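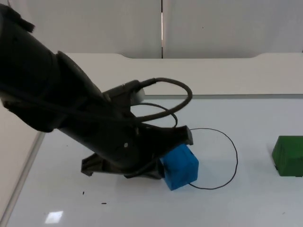
# Chapter 2: Desks and Work Surfaces

Most office moves begin with a floor plan and a list of departments. The list of desks comes later, often too late, when the lease is signed and the electricians already want to know where the power goes. In this chapter we take the desk first. By the end of it you should be able to survey the desks an office already has, decide which of them to keep, and write a specification that a dealer can price without calling you back.

We will follow one case through the chapter. Võ is an insurance services firm with a single office in Kakport. It employs 412 people, many of whom are out visiting clients on a given day, and it plans to replace 160 of its desks. The rest will stay. The person in charge of the work is Fiifi Yakubu, the office services manager. His notes and worksheets appear in the exercises at the end of the chapter, including the ones he later had to correct.

## What a desk has to do

A desk is a surface held at a height. Everything else, such as drawers, cable trays, privacy screens and monitor arms, is added to that. When you compare two products, compare the surface and the height before you look at the additions, which can usually be bought separately and moved to a new desk later on.

The surface has to be large enough for the work. A claims clerk with two monitors and a paper file open needs more depth than a salesperson who works from a laptop. A surface 30 inches deep suits most screen work, with room for a keyboard in front of the monitor and forearms in front of the keyboard. Shallower desks fit more people into a room, but the screen ends up too close, and people push it to a corner and sit twisted. If you must use shallow desks, plan on monitor arms and include their cost in the comparison.

Width is easier to get wrong than depth. Dealers quote the width of the top, while the useful width is the clear space between the legs. Panel-end desks lose a little on each side, and a pedestal underneath takes a good deal more. Measure the clear space at knee height and write down that number as well as the width of the top.

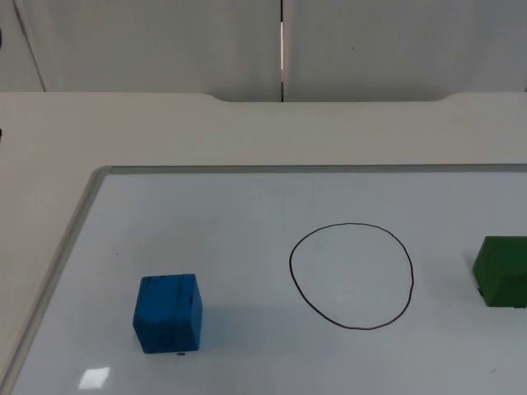

Height is the third measurement. Fixed desks are made to a standard height that is comfortable for people in the middle of the range and wrong for people at either end. Short users can raise the chair and add a footrest. Tall users have fewer choices, and blocks under the legs are a poor one, as the desk becomes less steady and the cable tray no longer lines up with its neighbor. In any office where desks are shared, at least part of the stock should be adjustable.

## Types of desk

You will meet four types often enough to need their names.

- **Freestanding fixed desk.** Four legs or two end panels, one height. It is the cheapest to buy and the easiest to move.
- **Bench desk.** Several work positions on a shared frame. Power and data run down the middle. Benches use floor space well, but one position can't be moved without taking the run apart.
- **Panel-hung surface.** The top is supported by brackets on a partition system. It can only be used with panels it was designed for, so check before ordering extra tops.

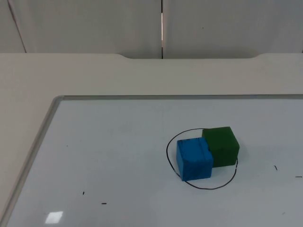
- **Height-adjustable desk.** A crank or electric motor moves the top. Electric models need a power outlet of their own, and the cables on top must have enough slack to reach when the desk is all the way up.

Yakubu's survey found all four types in the Kakport office. The panel-hung surfaces had come from a branch in Humthorpe when it closed, and no record had been kept of the maker. Two of his staff spent a Monday removing brackets and comparing them with old catalogs. Had the delivery papers been filed with the floor plans, the job would have taken minutes. Section 2.4 gives a form for recording this kind of information.

## Materials and finish

The finish of a desktop affects how it wears, how it cleans and how bright the room feels. Very glossy tops reflect ceiling lights into the eyes of the person sitting there. Very dark tops show dust and make a strong contrast with white paper. Mid-tone matte finishes are the usual choice for general office work.

Look at the edge as well as the top. The front edge gets the most wear from sleeves, chair arms and vacuum cleaners, and it is the first place a cheap desk comes apart. Ask the dealer for an edge sample, and ask what happens if an edge band lifts after the warranty ends. The Stundeck range, which Võ had bought for its training room, was kept in service mainly on the strength of its edges. The tops had faded near the windows, but no edges had lifted.

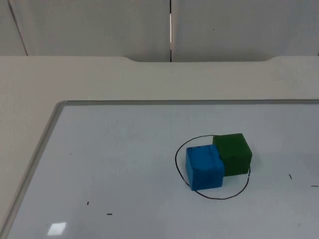 ## 2.1 Surveying existing desks

Begin the survey with a copy of the current floor plan and a stack of numbered labels. Put a label on every desk, including those in storage, and write the same number on the plan. Record the type, the three measurements described earlier, and the condition of the top, edge and frame. Open every drawer. A locked drawer with no key counts as a fault.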